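Home | Questions | Tips | Members | Search | Help

Getting faint marks off a painted white table without wrecking the finish?

Posted 18 Feb 2000 by galanis_m

Hi all. Moved into a rental in June and painted an old table to use as a desk. Flat white latex, 2 coats, no topcoat (I know, I know). Looked great for a few months. Now it's got gray scuffs that will not come off with a damp rag. Tried dish soap too. Tried a pencil eraser, which got maybe one of them and left the spot sort of shiny.

Don't want to repaint if I can help it. No garage, no yard, and the landlord at Imbridge Court has already written me up once for the smell. Is there a cleaner that's OK on flat paint? And if I do have to redo it, what goes on top so this dosen't happen again? I'd like to keep it matte. Budget is small.

Thanks in advance.

2 answers

Answer from kadance

Magic word is baking soda. Wet rag, pinch of soda, light circles. Works on everything. Did my whole kitchen with it.

Answer from esten_paint

Careful with the baking soda. It's an abrasive — mild, but flat paint is soft and you will polish it. That's what your eraser did. Once a spot goes shiny you can't rub it back to flat, you can only paint over it. If you do use soda, make it a thin paste, try it on the underside first, and quit after a few strokes. 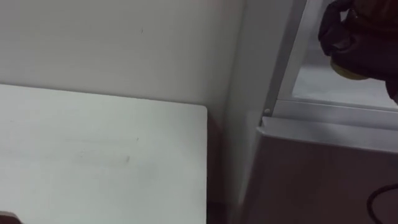 Flat paint is all pores, so dirt sits down in it where a rag can't get. Glossy paint sheds dirt but shows every brush mark. Take your pick. Thing is, with flat white you have to decide how fussy you want to be. A few thin gray streaks and specks in the middle of a white top, barely darker than the paint, I'd leave alone. Scrub at those and you swap a mark you hardly see for a shiny patch that catches the light every time you sit down. Dark ones, or anything you can feel with a fingernail, sure, go after them.

Order I'd go in:

Warm water, one drop of dish soap, soft cloth, dab don't rub. Let it dry all the way before you judge it. Wet flat paint always looks blotchy.

Then a little rubbing alcohol on a cotton ball, but ONLY if it's oil paint. Yours is latex so skip this, alcohol will take latex right off. Leaving it in for anyone else reading.

Then touch up. If you saved the can, use a small foam roller, not a brush, and roll the whole top edge to edge. Spot touch ups on white show, even from the same can.

For the redo: sand lightly with 220, wipe it off good, one thin coat of the same paint, wait overnight. Then a water based clear coat in matte. Not the oil kind, it goes yellow over white and you'll hate it by next winter. Thin coats, 4 of them if you have the patience, and a couple hours between. Water based hardly smells, so open a window and your landlord should never know. Don't put anything heavy on it for a week or two, the stuff is dry long before its hard.

Also look at what's making the marks. Rubber feet, belt buckles, the bottom of a coffee mug where the glaze stops. Felt pads cost next to nothing.

Reply from galanis_m

Thank you esten! Saved me from the soda. Going to leave the light ones and do the clear coat when it warms up. Does it matter if I brush or roll the clear?

Reply from esten_paint

Foam brush, long strokes, don't go back over it. Stir the can, never shake — bubbles.

Previous question | Next question | Back to Furniture & Paint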